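Le courrier, les papiers, et moi au milieu

Bon, ça faisait longtemps que je n'avais rien posté ici, le dernier billet date de décembre et il parlait de confiture d'oranges, alors autant dire qu'on change de sujet. Aujourd'hui je vais vous parler de papier. De beaucoup de papier.

Pour ceux qui ne suivent pas : j'ai changé d'étage au boulot. Chez Mundix on a tous été redistribués dans de nouveaux bureaux, et moi j'ai atterri à côté de Nusrat Sivakumar, que j'adore mais qui a le bureau le plus net que j'aie jamais vu. Un clavier, un carnet, point. Moi, j'ai débarqué avec deux cartons et un sac de courses plein de feuilles. La honte.

Le premier carton, c'était des bons de livraison. Le deuxième, je ne sais toujours pas comment le résumer : des devis Tikero en double, des notices, un plan d'évacuation de l'ancien immeuble, le menu d'une cantine qui a fermé, et une carte d'anniversaire signée par toute l'équipe que je n'avais jamais donnée à Ashraful (pardon Ashraful, elle est maintenant sur ton écran, avec un peu de retard). J'ai passé une matinée entière à trier par terre, assise en tailleur dans le couloir, et les gens m'enjambaient avec leur café.

Résultat : presque 300 feuilles au recyclage. J'ai gardé ce qui a moins d'un an, ce qui est signé, et ce que la compta risque de me réclamer un jour en disant que c'est urgent. Le reste, ouste !

Ensuite il fallait bien ranger ce qui restait. J'avais d'abord pensé à des trieurs verticaux, j'en avais un avant, en métal gris, mais les feuilles se courbaient et tout finissait en éventail. Les chemises à élastique, pareil, je les empile et je n'ouvre plus jamais celle du dessous. Donc je suis revenue au bon vieux bac à courrier, comme celui de ma mère dans l'entrée - sauf que le sien était marron et qu'on y trouvait surtout des clés et des piles usagées.

J'ai hésité longtemps sur la couleur. Le bureau est en bois clair, les panneaux de séparation sont blancs, les chaises sont noires, c'est joli mais ça fait un peu salle d'attente. Nusrat votait pour du blanc, évidemment. J'ai pris rose. Très rose !
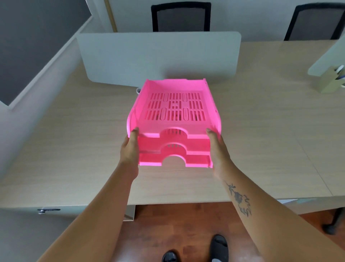
Pour l'organisation, j'ai fait simple, parce que je me connais. En haut, ce qui vient d'arriver et que je dois traiter dans la semaine. En bas, ce qui attend une réponse de quelqu'un d'autre. Et c'est tout, pas de troisième catégorie « divers », j'ai déjà donné. Ce qui est terminé part directement dans le classeur Begum, celui avec les intercalaires, qui vit dans l'armoire commune.

Petit détail bête mais que j'aime bien : la découpe en demi-cercle devant. On attrape la pile avec le pouce sans devoir gratter le fond avec les ongles. Mon ancien bac n'avait pas ça et je râlais tous les matins. Et puis le plastique laisse passer la lumière, ça donne une espèce de rose bonbon qui me met de bonne humeur, je n'y peux rien.

Prochaine étape, les stylos. J'ai un pot en carton et dedans il faudrait que je teste tout un par un, avec une feuille de brouillon (il m'en reste, figurez-vous). Et il y a aussi le tiroir, mais le tiroir, on en reparlera, j'y ai juste jeté un œil et je l'ai refermé.

Et chez vous, les papiers, vous faites comment ? Ashraful scanne tout et jette l'original, ça me donne des sueurs froides. Dites-moi en commentaire si vous avez une méthode pour les notices, surtout, je ne sais jamais si je dois les garder.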